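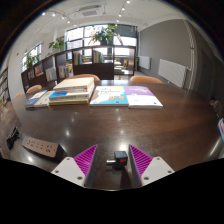 Reading time: 2 minutes

Learning > Young Readers > Robots and Rules

July | By the Astedon Education Desk

Robots that handle things must follow rules, just as people do in a library. The Ponbridge Code for Shared Rooms has 17 rules. It covers tools with gripping fingers, which may be used near books, chairs and people.

Rule 1 concerns the grip. Fingers must hold a book firmly enough to lift it, but never so hard that a page bends. Rule 2 concerns cables. Every cable must be kept out of the places where people walk.

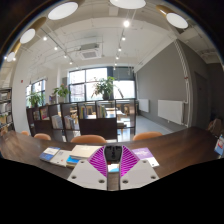
Rule 3 says that an adult must know how to stop the machine at once. Children should keep their hands away from moving fingers and ask before touching any tool.

Testers at Ponbridge check each new gripper, including one called Wader, with 500 practice lifts. A gripper that damages a book must be adjusted and tested again from the first lift.

227 shares | 2 comments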